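12/15/18, Cornside bench

Back on the two-arm grocery bag job, and I'm happy to say the mood is a lot better than it was in May! Today was for comparing the Korkero fingers with the old Dornero set (the ones we all complain about and keep putting back on). Same bag and toy food for both, 8 tries each, with the speed turned down because I wanted to watch the handle.

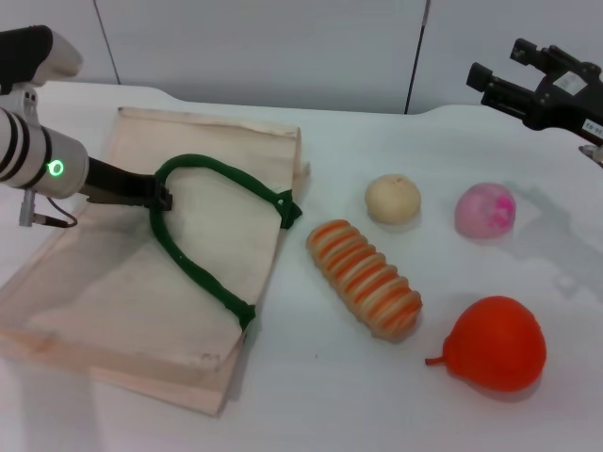

Left gripper closed on the green handle, right one open above the table.

The Korkero set held the handle on all but one try. Dornero dropped it 4 times, mostly when I asked for a wide pull, and I do think the pads are just tired. Opening the bag is still slow, nearly 200 seconds on the worst one, so I had time for coffee. The pear-shaped piece wants a lower approach than the long ridged bread, and I keep forgetting to save that. Must ask MacRitchie for fresh pads before we run the Dornero set again.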